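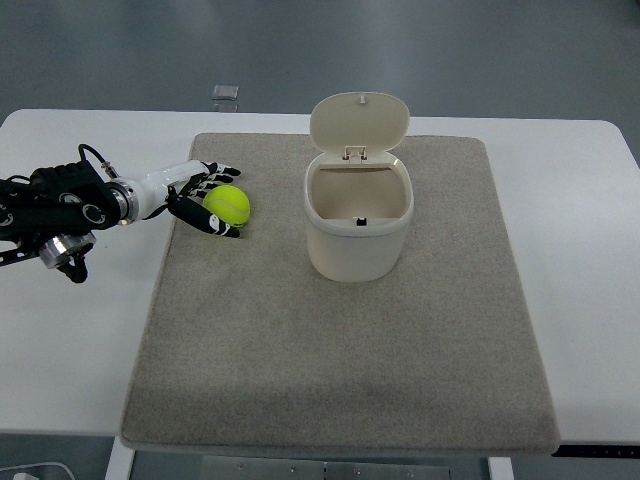 *Jointed robotic hand at the tennis ball, lidded bin open on the mat.*

**To:** Ulla Tuominen, Gillbridge
**From:** Duyên Mạc, Jikcombe bench team
**Re:** Hand and gripper comparison, progress through May

The grant covers a side-by-side trial of two end effectors on the same arm, doing the same household pick-and-place tasks. We have finished the first round with the five-finger hand and are partway through the same round with the Brindance two-jaw gripper. Spending is within the plan. The schedule is behind by 8 working days, for reasons given below.

## Work done

The main task so far is ball to bin. The arm starts away from the object, closes on a tennis ball, carries it across the mat and lets go over the open bin. The lid is opened by hand before each attempt. We chose the ball because both end effectors can hold it without special fingertips, and because it rolls if the approach is poor.

We planned 1,000 attempts for each end effector. The five-finger hand has completed its full set. Attempts are run in blocks of 15, and the ball is moved to a new starting spot after each block. The operator logs the result, the grasp used and any fault before starting the next attempt.

Most failures with the hand came at the approach. When the palm came down too far to one side, the thumb reached the ball first and pushed it away before the fingers closed. Lowering the approach speed helped. Changing the order of closing, so that the fingers move slightly ahead of the thumb, helped more. We kept that setting for the rest of the round and marked the change in the log, so that the earlier blocks can be reported separately.

Release was less of a problem than we expected. A few drops hit the rim of the bin. Nearly all of those were in blocks where the bin had been put back at the wrong angle, and we now mark its position before each session.

## Gripper round

The two-jaw gripper is simpler to set up and has given us fewer controller faults. It is also less forgiving when the ball is off center. I would rather not give a success rate until the set is complete, as the blocks run so far do not cover the far corners of the mat.

Swapping between the two takes longer than I allowed for in the proposal. The cable has to be rerouted at the wrist and the camera calibration repeated. We have stopped swapping in the middle of a session and will finish the gripper set before the hand goes back on.

## Delays

The replacement controller board from Cartwright came with the wrong connector and had to be exchanged. That accounts for 5 of the lost days. The other 3 went to a calibration fault that I traced to a loose camera bracket. The bracket has been replaced and the check is now part of the morning start-up.

## Next period

- Complete the gripper set on ball to bin.
- Start the lid task, in which the arm closes the bin after the drop.
- Send you the full attempt log with fault codes for both sets.

I am asking for one decision. The lid task was budgeted for the hand only. Running it on both would need 15 more bench days, which can be paid for out of the unspent travel line. Please let me know if Gillbridge agrees to the transfer before we book the bench.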